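4.2 Where the pipette lives between uses

When I started this part of the study I thought it would be a footnote. I had been looking at how people in small teaching labs lay out their benches, and the pipette stand kept turning up in my notes in the margins, next to remarks like "reached across again" and "laid it on the towel." After a few weeks of that I gave in and made it its own question (Ayana Wolde, who read my early notes, had been telling me to do this from the start!).

We watched 20 people work through the same short transfer task, each of them 6 times, on benches they were free to set up as they liked. That gave us 218 occasions where someone put the pipette down in the middle of the work, once I had thrown out the ones where the hand was hidden from view and I couldn't tell what had happened. I coded all of them myself, and Jhonatan Palomino went through them again on his own so we could argue over the odd ones.

What I wanted to know was pretty simple. Does the pipette go back on its stand, or does it end up flat on the bench? Everyone is taught to hang it up. A pipette lying on its side with liquid in the tip is a bad idea, and a used tip that touches the table has to go. But teaching is one thing and a busy bench is another, and people who could recite the rule to me over coffee still laid the thing down next to the rack when the stand was a long reach away.

The place of the stand mattered a lot more than I expected. With the stand off to one side, people hung the pipette up at the start and the end and pretty much ignored it in between. With the stand at the back of the bench and the tube rack in front of it, the hand traveled in more or less one line, from the tubes up to the bar and down again, and hanging up became part of the motion. I'll call this the in-line layout from here on (Figure 3), and the other one the side layout. A few people invented something in between, and I've put those with the side layout because the reach was about the same length.

There is a catch, though. In the in-line layout a tall tube stands right in the path of the hand and the tip. Several people told me they disliked this, and one of them moved her tubes to the front row each time before she began. I asked her about it afterward and she said she'd knocked one over in school and had never forgotten the sound.

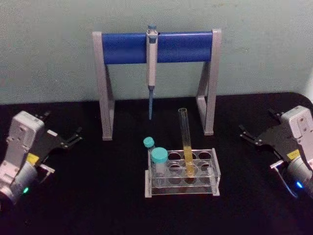

Figure 3. The in-line layout. A single-channel pipette hangs from the blue bar of its stand, with a clear tube rack in front and a glass tube upright in the rear row.

The front-row habit seems sensible to me, and I've picked it up myself, but it does have a cost. Tubes in front hide the holes behind them when you're sitting low, and two people lost track of which hole they had meant to use next. Neither of them noticed until I played the session back. I don't want to make too much of two people, so I'll only say that seat height belongs in the next round of this work, and that I wish I had written it down in this one.

The other thing I'd change is the length of the task. It was short enough that people could stay on their best behavior all the way through, and I suspect a whole afternoon at the bench would look messier. Section 4.3 takes up the racks themselves, where the differences between people were a good deal larger.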